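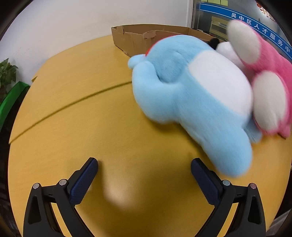 I'd been meaning to talk to the woman behind the Sqalli toy swap for ages, and when we finally sat down I'd barely got my coat off before she started in on stuffing. "People always ask me about fur," she said. "Fur's easy! It's the seams you want to look at."

She sorts at a round table, with a cardboard box for whatever's going out next. Since September she has passed on 433 plush toys, mostly to families in Skendness (she writes every one in a notebook, bless her).
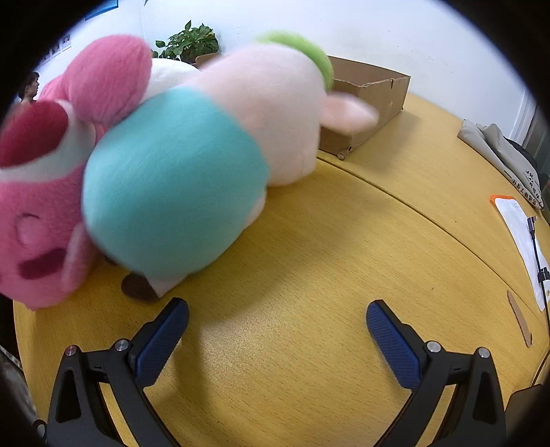

I asked if she ever keeps any. Long pause. "One rabbit. Okay, two rabbits." The rest get a squeeze, a tug on each ear and a good look at the eyes, and then they wait for a box with room in it. She likes a low box best, so kids can reach in and dig. "They never want the one on top," she told me. "They go straight for the bottom, every time."

Her goal is 1000 by the end of the year, and I'd say she'll make it. She's already after my old bear!

Posted 2007-02-11
4 comments | Share this
Sign up for our newsletter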